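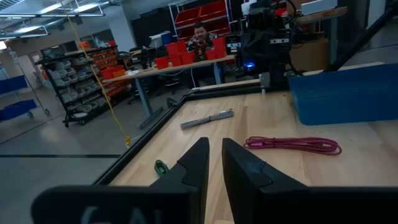

Vol. 4, No. 2

FOR IMMEDIATE RELEASE

Prodside opens equipment planning service for small shops buying their first robot arm

HENDHAM, Friday, March 16, 2018 - Prodside, which plans and prices automation equipment for small manufacturers, has opened a service for companies that want a robot arm on the floor but have not yet set a budget for one. The service is open to shops with up to 25 employees and costs $3000 per site.

The fee covers a site visit, a written equipment list and a spending plan divided by quarter. Prodside does not sell robots and takes no commission from the firms that do. Customers are free to send the finished list to any supplier.

"Most of the budgets we see have one line in them, and that line is the arm," said Jucélia Siqueira, head of planning at Prodside. "Then the gripper is a separate order, the table and framing are a separate order, and the bins the parts sit in come out of somebody's supplies account. We put all of it on one sheet before anyone signs."

The equipment list follows the layout of a bench cell: arm, gripper and spare fingers, table, frame, controller, cabling, lighting, part bins and shelving. Each item is marked as required at startup or able to wait. Floor space is listed as well, including the racks and desks that people working near the cell will go on using.

Small-part handling gets its own section. Cables and other soft items are harder to pick than rigid ones, and shops that handle both are asked to supply samples of each before the gripper is priced. Fingers are listed as wear items and carried in the yearly operating budget, apart from the purchase price.

Two companies used the service in a trial that began last November. Brosine, a maker of wiring kits, put off buying a second arm and moved the money to grippers and storage. Van Dusen, a repair shop for bench instruments, kept its original order and added four days of operator training.

"We had a quote in hand and thought we were done," said Neusa Marinho, operations manager at Van Dusen. "The training was not in it. Neither was the electrical work. I would have had to go back and ask for more money in the middle of the year."

Plans are delivered as a spreadsheet with a short cover report. Prices in the plan are supplier quotes and carry the expiration dates set by the supplier. One revision is included in the fee. Installation, programming and safety assessment are not included and must be arranged separately.

Bookings are being taken now through the Prodside office in Hendham. Companies should have a floor plan and a list of the parts they intend to handle ready before the site visit.

###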